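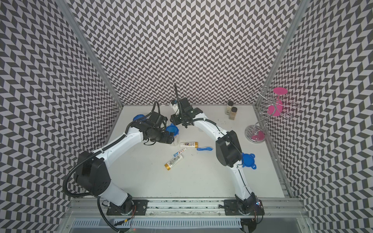

Figure 1. The two-arm cell, with both arms mounted on the front rail.

3. Equipment planning and budget

This section sets out the purchases proposed for the second stage of the Haltness project. The figures were agreed with our supervisor, Fasil Tesfamariam, on 06/06/2020 and cover the cell only. Computing costs are dealt with in Section 5.

The arms, rail and patterned panels are already held by the department and carry no charge. The largest new item is a set of replacement gripper fingers, quoted by Skunell at £570 including delivery. Eshun offered a lower price but could not supply before the end of term. A further £180 is set aside for cable sleeving and fixings – the sleeving is treated as a wearing part and will be charged to running costs in later years.

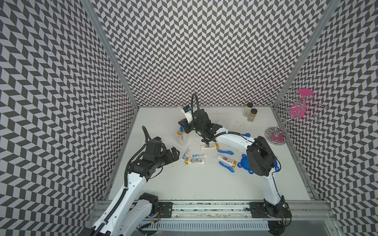

Figure 2. Toothpaste tubes, toothbrushes and other household items on the table, with a small white box held in the right gripper.

Test objects are budgeted separately. The Flirkard list names 17 household articles, most of them toiletries, and we propose to buy three of each so that damaged packaging can be replaced without delay. The total should come to some £90. Receipts are to be kept with the project log.

Any sum left unspent will be returned to the teaching fund. Quotations are given in Appendix B.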